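Speaker notes, "The Shelf Nobody Dusts." Slides are numbered in the corner. If the clicker dies again, Vaida has the laptop and I'll wave at her.

**Slide 1. Hello**

Hi everybody, I'm Lina Qudah, and I run the sample archive at a tea importer called Pavlović. Yes, that is a real job! I keep leaves in jars and I write on labels. (Pause. If they laugh, good. If not, keep going.)

I've got 32 minutes and I talk fast, so put your hand up if I lose you.

**Slide 2. What a reference sample is**

Every lot of tea we buy gets a little bit set aside. We call it the keeper. When a customer phones up and says the new Ganari black tastes flat compared to the last one, we pull the keeper from the last one, brew both, and find out if they're right. They usually are, which is annoying.

We keep 500 of these at any one time. Some go back 3 years. After that they taste like the cupboard they were sitting in, and we throw them out.

Ask the room: who keeps samples of what they sell? Coffee people, I know you do. Spice people, I have my suspicions.

**Slide 3. The July problem**

Okay, story time. Two summers ago, in July, the air conditioning in the back hallway quit and Stojan Hoxha propped the archive door open to get a breeze going. Very kind of him. The archive shares that hallway with the room where we blend the smoked teas.

You can guess. By the time I came in, the whole green shelf had a whiff of campfire. I brewed a delicate little spring green from Zultlow and it tasted like bacon. (Do the face.)

Stojan is here today, so be nice to him. Wave, Stojan.

**Slide 4. What we changed**

- Jars got tighter lids, and we stopped filing by arrival date. Smoked and scented teas live in a separate cabinet now, on the far side of the building.
- Every keeper is split in 2. One jar is for opening, the other stays shut until there's an argument.
- Labels go on the body of the jar, never the lid. Vesela Shehu once put six lids back on the wrong jars and we lost an afternoon to it. I've done it too, I just got caught less.

Slow down on the second one, people always want to write it down.

**Slide 5. Light**

Don't rush this part, it's my favorite. Smell is the thing everybody worries about, but light ruins tea quietly. Greens go dull and hay-like, and the pretty silver ones lose that sweet nose. I love a clear box, you can see at a glance what you've got, and for a tasting day that's lovely. For storage it needs to live in a dark cupboard with the door shut.

Same goes for lids. A lid that just rests on top is fine for an hour at the counter and no good for a year.

Click to the next one while I'm still talking.
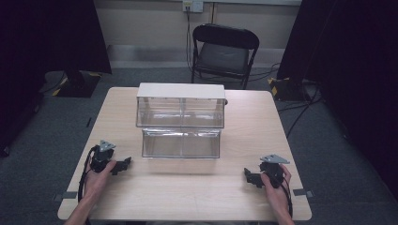

**Pavlović Tea Archive & Tasting Team**

**Slide 6. Clear boxes on the table**

So, a clear two-tier box with a flat white lid over the upper part and an open front down below. If you're setting out a tasting, I like a stepped shape like that, with the closed part in back and the tray reaching forward where hands can get to it. I'd put the leaf you want people to look at in the open tray and the leaf you want them to smell under the lid. Then put all of it away when the kettle goes off.

**Slide 7. Start small**

You don't need 500 jars. Teodora Janevski started the archive at Pindis with a shoebox and a roll of masking tape, and she could still settle an argument with it. Pick your best seller, keep a bit of every delivery, write the lot number down.

**Slide 8. Questions**

Cups are on the side table. The one marked with a star is the bacon green. I saved some. Try it if you're brave, and come find me after if you want the label template.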